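**Driten puts the "self-smoothing" tablecloth to the test – and keeps its price where it was**

ELTWOOD, January – Driten, the Hartley housewares maker, today released results from its home trial of Skurkmont, a terrazzo-print table cover sold by competitors' standards as "self-smoothing." Driten has dropped that phrase from its own packaging.

The company asked 11 households to use the cover for 4 weeks and leave ordinary clutter on it: T-shirts, bottles, whatever landed there. Most liked the print, which hides crumbs well. Fewer believed the claims about creases, and Driten now agrees with them. 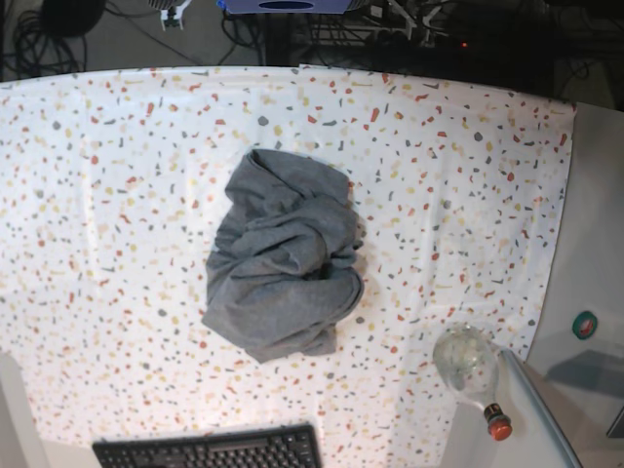

Fold lines soften with use. They do not vanish, and a cover that lifts at the table's rim will keep lifting until someone pulls it straight. Driten recommends a warm iron on the reverse side and doubts that any spray on the market does better.

Skurkmont comes in 2 sizes. A first run of 700 goes to stores in Eltwood and Hartley this month.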